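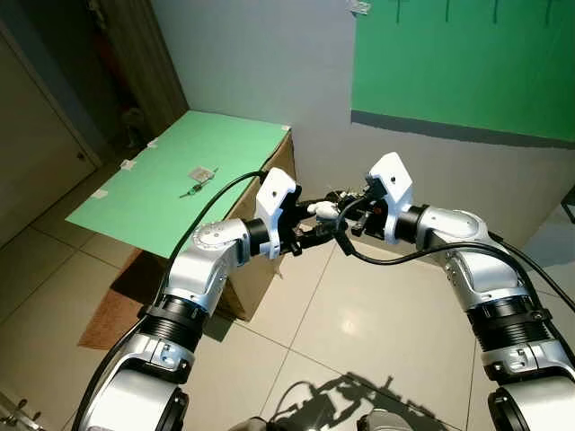 Según Sándor Halász, la segunda edición de los cuentos de Vilho Pesonen es la única que vale la pena leer, y quien cite por la primera cita un libro defectuoso. Me lo escribió en abril, a propósito de mi entrada sobre la cronología de Puvutance, y llevo desde entonces comprobando si tiene razón. Creo que la tiene a medias.

Los datos conocidos son estos. Puvutance se publicó por primera vez en la editorial Kumberg, en rústica, con una tirada de 400 ejemplares. La segunda edición salió en Batance, con el texto recompuesto y una nota del autor de página y media. En esa nota Pesonen dice haber corregido «erratas y algún adjetivo». No dice nada del cuento final, «El aforo», que en Kumberg termina con el diálogo entre los dos hermanos y en Batance lleva un párrafo más.

He cotejado las dos ediciones línea por línea. El resultado son 502 variantes. La mayor parte es puntuación: Pesonen sustituye el punto y coma por punto casi de forma sistemática, salvo en el tercer cuento, que parece haber quedado fuera de la revisión. Las variantes léxicas se concentran en los dos primeros relatos. Los nombres de lugar no cambian, con una excepción: el embalse, que en Kumberg no tiene nombre, en Batance lo tiene desde la primera página.

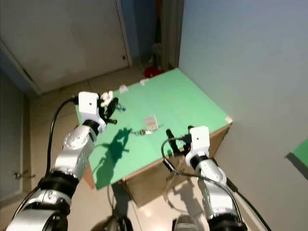

Ese cambio me parece más grave que el párrafo añadido. En la primera versión el lector tarda tres cuentos en entender que todos los personajes hablan del mismo embalse. En la segunda lo sabe de entrada, y la escena de la barca pierde su función. Fung-ping Yau ya señaló algo parecido en su reseña, aunque ella manejaba solo el texto de Batance y atribuía el problema al orden de los relatos. El orden es idéntico en las dos.

En cuanto al final, Halász sostiene que el párrafo nuevo aclara quién abre la compuerta. No lo veo. El sujeto sigue elidido y el verbo, en imperfecto, admite a cualquiera de los hermanos. Lo único que añade es la hora, las cinco menos diez, que contradice la luz del diálogo anterior. 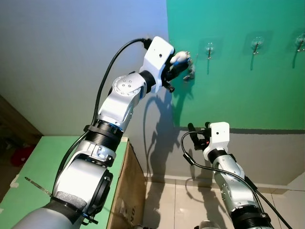
Queda la cuestión de la traducción. Sze-wing Chiu trabajó sobre Batance, pero en «El aforo» conserva dos lecturas que solo están en Kumberg: «cal» por «sal» y la repetición de «nadie» en la última réplica. O tuvo delante ambos libros o recibió del autor unas pruebas intermedias. Me inclino por lo segundo, porque hay además una frase que no figura en ninguna de las dos ediciones. Le he preguntado por carta y no tengo respuesta.

Para las citas de este blog seguiré usando Kumberg en los cuentos primero, segundo y cuarto, y Batance en el resto, con la sigla correspondiente. La tabla de variantes está casi pasada a limpio. Faltan por revisar las del cuarto cuento, donde mi ejemplar de Kumberg tiene un pliego mal impreso; si algún lector puede enviarme copia de las páginas 97 a 100, se lo agradeceré.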